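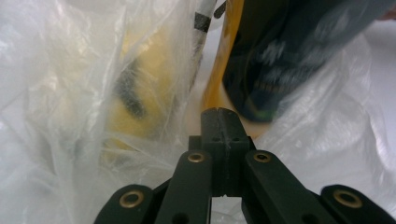 Yellow on yellow: one piece seen through plastic film, one standing free beside it.

How to Unbag and Sort a Mixed Box by Color

I love a mixed box. Mine come from the clearance shelves at Castlow, usually 60 pieces or so thrown in together, half of them in thin plastic bags and half of them not, and there is nothing I would rather do on a November evening than tip one out and start making piles. If you've got a box like that sitting in the hall, clear the table and let's go!

What you need

A table you can leave messy overnight
A pale sheet or tablecloth
Small round-nosed scissors
Trays or shoebox lids, one per color
Masking tape and a marker
One big sack for the empty bags

Step 1. Spread everything out first

Put the sheet down and lay the whole box out before you open a single bag. I know, it's tempting to start snipping. But you want to see how much of each color you have, and bagged things are easy to misjudge until they're next to something bare. White film takes the punch out of a color. A strong orange-yellow can look like pale mustard through a few layers of it, and creases throw shiny streaks across everything.

Step 2. Make rough piles, bags and all

Go by color family only. Yellows together, blues together, anything you can't decide on goes at the top of the sheet. Keep the bagged pieces with the bare ones for now. If you spot a dark patch through the plastic, leave it alone until the bag is off – it might be a printed mark, a label, a scuff or just a fold in the film.

Step 3. Open the bags

Find the place where the plastic bunches up. Pinch that part away from whatever's inside, snip across the bunch and peel the film back with your fingers. Don't run the scissors down the length of the bag. I did that on a box from the Dogar outlet and put a lovely long scratch in a piece I had been really excited about.

If the bag is only folded over, skip the scissors altogether. Smooth the fold out, hold the bag at the bottom and let the piece slide into your other hand.

Empty bags go straight in the sack. They drift, they stick to your sleeves, and small parts love to hide in them, so give each one a quick squeeze before you let it go.

Step 4. Sort again, properly

Now the fun part! With the film gone, line up each color family from palest to deepest. You will almost certainly move a few pieces. My yellows always split into two groups, the soft mustardy ones and the glossy bright ones, and they look so much better in separate trays.

Stand tall pieces upright at the back of the tray and lay the low ones in front. You can then see the whole lot at a glance from a shelf.

Step 5. Label and store

Tape a strip on the front of each tray and write the color and where the box came from. I use the Murkotent stacking trays, which are 2 inches deep and fit my shelf, but lids work fine. Anything fragile can go back in a clean bag, with the top left open.

How long does it take?

An evening for one box, two if you stop to admire things. I've put more than 480 pieces through this routine since I started writing for Dondatell, and I still get a little thrill every time the trays fill up.

One last tip for the undecided pile: look at it again by the window in the morning. Lamp light makes greens and blues very hard to tell apart, and yellows go warmer than they are.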